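Restby Table Sorting Set
Item 234

A play and sorting set for the tabletop, put together by Grigore Cozma for Undeo. It comes with a lidded storage box, a grid-print tablecloth, toy fruit, small cubes and 2 woven baskets. Everything is sized for one child at a kitchen table or two sharing.
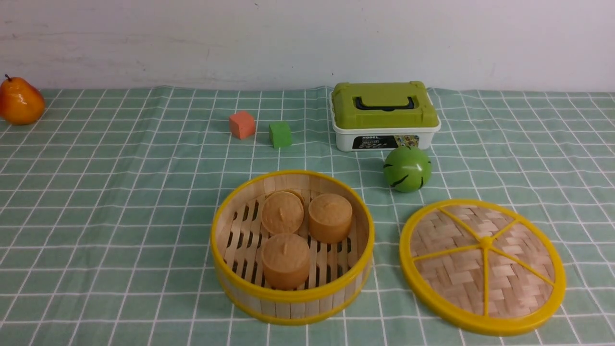
Storage box with green lid, cubes and play fruit on the grid cloth.

The box has a white base and an olive-green lid with a carrying handle on top. The handle folds flat, so another box can be stacked over it. Small pieces go in first, then the pear and the green ball. The baskets are stored separately - they do not fit inside with the lid closed.

The cubes have rounded edges and come in more than one color. Use them for matching, for counting along the squares of the cloth, or as filler for the baskets.

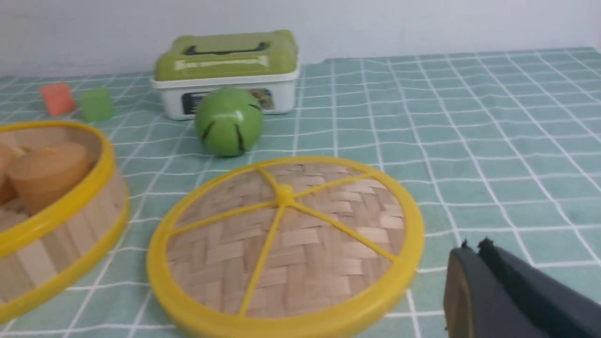 Wipe the box with a damp cloth and let it dry with the lid off. The tablecloth can be machine washed cold. Hang it up to dry and do not iron it. Fold lines drop out after a day or so on the table.

The baskets are woven bamboo with a yellow rim. Keep them out of standing water and away from heaters. 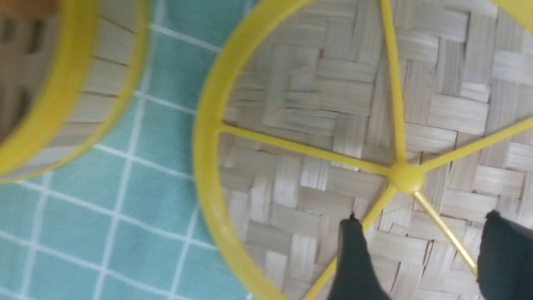

If a strip comes loose, tuck it back under its neighbor. Do not glue it. Replacement baskets are sold in pairs under the Hyun name and fit all Restby sets made since January.

Suggested age: 3 and up
Ships in: 11 days
Returns: unused sets only, in the original carton
Questions about parts: Teodoro Castillo, Undeo customer desk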